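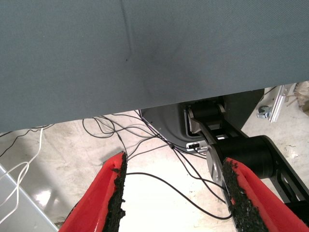 Fesden Zuta 239 アナログ電話ゲートウェイ
メーカー:Fesden
品番:Zuta 239
取扱区分:常備在庫品
保証:お買い上げから2年

既設のアナログ電話機、FAX、ドアホンなどを、クラウドPBXの内線として収容するための小型ゲートウェイです。電話機を入れ替えずにクラウド側へ移行したい事業所、倉庫や守衛室など一部にだけアナログ機器が残る拠点での利用を想定しています。

アナログポートは2つで、それぞれに別の内線番号を割り当てられます。片方を電話機、もう片方をFAXとして使う構成がもっとも多く、出荷時の設定もこの構成に合わせてあります。両ポートとも電話機にする場合は、設定画面の「ポート用途」を変更してください。変更後は再起動が必要です。

主な機能

・SIPによる内線登録(ポートごとに個別のアカウントを設定可能)
・発信者番号表示
・保留、転送、通話中着信
・FAX信号の自動検出とコーデックの切り替え
・ドアホン接続時の解錠信号送出
・音声の暗号化
・ブラウザからの設定、設定ファイルによる一括導入
・停電復旧後の自動再登録

仕様

アナログポート:2(モジュラージャック)
LANポート:1(PoE受電対応)
PCポート:なし
給電:PoEまたは付属ACアダプタ
アナログ側の配線長:ポートあたり最長90メートル
設置方法:卓上置き、壁掛け(壁掛け金具は別売)
本体重量:239グラム(ACアダプタを除く)
冷却:自然空冷、ファンなし
本体色:黒

付属品

ACアダプタ、LANケーブル、モジュラーケーブル、ゴム足、クイックガイド(日本語)。壁掛け用のねじは付属しません。

PoE給電について

PoE対応スイッチに接続した場合、ACアダプタは不要です。両方をつないだときはPoEが優先され、PoEが止まるとACアダプタに切り替わります。切り替わりの際に通話中の呼は切断されることがあります。無停電電源装置をお使いの場合は、本機だけでなくスイッチとルーターも同じ装置から給電してください。

PoE非対応のスイッチにつないでも故障はしませんが、電源は入りません。導入時のお問い合わせで多いのがこの件です。前面の電源ランプが消灯しているときは、まず接続先のスイッチの仕様をご確認ください。

設定の流れ

LANケーブルと電源をつなぐと、本機はDHCPでIPアドレスを取得します。ポート1に接続した電話機の受話器を上げ、クイックガイドに記載の特番をダイヤルすると、現在のIPアドレスが音声で案内されます。そのアドレスをブラウザに入力すると設定画面が開きます。初期パスワードは本体底面のラベルに印字されています。初回ログイン時に必ず変更を求められ、変更しないと次の画面に進めません。

続いて、ご契約のクラウドPBXから発行されたサーバー名、ユーザー名、認証パスワードをポートごとに入力します。「登録」を押し、ランプが緑の点灯になれば登録完了です。緑の点滅が続く場合は登録に失敗しています。認証情報の入力誤りのほか、ルーターのSIP ALG機能が有効になっていることが原因の場合もあります。

一括導入をご希望の場合は、当社で設定ファイルを書き込んでから出荷するキッティングサービスをご利用ください。30台以上のご注文では書き込み作業を無償で承ります。それ未満の台数は有償となりますので、お見積りの際にお申し付けください。内線番号と設置場所を書いたラベルの貼付も同時に承ります。

FAXをご利用になる場合

IP網を経由するFAXは、回線の状態や相手機の機種によって送受信が安定しないことがあります。本機はFAX信号を検出すると自動でFAX向けの通信方式に切り替わりますが、クラウドPBX側が同じ方式に対応していない場合は音声と同じ扱いで送られます。長い原稿の途中でエラーになるときは、FAX機の通信速度を一段下げ、エラー訂正機能を切ってお試しください。

受発注などでFAXが止まると困る業務では、切り替え前に実際の取引先との間で試験送信を行い、しばらくの間は既存のアナログ回線も残しておくことをお勧めします。

ドアホンをご利用になる場合

アナログ電話機と同じ信号方式で動作するドアホンを接続できます。専用の制御線を必要とする機種、旧式のビジネスホン専用ドアホンは接続できません。機種が分からない場合は、ドアホン裏面の型番ラベルの文字を控えてお知らせください。当社に接続実績があるかどうかをお調べします。

接続できないもの

・ビジネスホンの多機能電話機(主装置専用のもの)
・ダイヤル式電話機のうちパルス信号のみのもの
・警備会社の通報装置
・エレベーターの非常通話装置
・局線(NTTなどのアナログ回線)

本機のポートは電話機を接続するためのものです。壁の電話線コンセントから来る局線を差し込むと、本機が故障します。この場合は保証の対象外です。局線の収容が必要な場合は、局線用ゲートウェイのページをご覧ください。

別売オプション

Dreßler 壁掛け金具:本体を縦向き、横向きのどちらでも固定できます。石膏ボードに取り付ける際は別途アンカーをご用意ください。
Dreßler ロック付きケーブルカバー:LANと電源の抜け防止用です。人の出入りが多い受付や工場内の設置に使われています。壁掛け金具との併用が可能です。
交換用ACアダプタ:付属品と同じものです。

導入例

Clerthorpe 様は、事務所の移転にあわせて電話をクラウドPBXに切り替え、搬入口と検品室のアナログ電話機、注文受付用のFAXを本機に収容しています。設備担当の Mavis Pennington 様からは次のコメントをいただきました。

「搬入口の電話は手袋のまま使うので、ボタンの大きい今の電話機を残したいという声が現場にありました。切り替えは水曜日の午後に行い、夕方の便には間に合いました。FAXは一社だけ受信が不安定で、先方に速度を下げてもらっています。」

ファームウェア

最新版はサポートページから入手できます。更新は設定画面の「保守」から行い、途中で電源を切らないでください。更新中は発着信ができません。12月公開の版で、停電復旧後にポート2の登録が遅れる不具合が修正されています。それより前の版をお使いの方は更新をお願いします。設定内容は更新後も引き継がれますが、念のため事前に設定ファイルを書き出して保存してください。

よくあるお問い合わせ

クラウドPBXはどの会社のものでも使えますか。
標準的なSIPによる機器登録を認めているサービスであれば使用できます。指定機種以外の登録を受け付けないサービスもありますので、ご契約先に「他社製アナログゲートウェイの登録が可能か」をご確認ください。

一つのポートに電話機を並列でつなげますか。
動作はしますが、並列にした電話機同士で内線通話はできません。また、台数が増えると着信音が鳴らないことがあります。

無線LANで接続できますか。
本機に無線LAN機能はありません。

緊急通報はできますか。
ご契約の電話サービスの仕様によります。停電時やインターネット回線の障害時には発信できませんので、別の連絡手段を確保してください。

ご注文と納期

在庫がある場合は、ご注文確認の翌営業日に出荷します。キッティングをご利用の場合は、設定情報をすべて受領してから日程をご案内します。

初期不良は到着後30日以内にご連絡ください。代替品を先にお送りします。お客様のご都合による返品は、未開封品に限りお受けします。設定を書き込んで出荷した製品の返品はお受けできません。

関連製品:局線用ゲートウェイ、PoEスイッチ、SIP卓上電話機、会議用スピーカーフォン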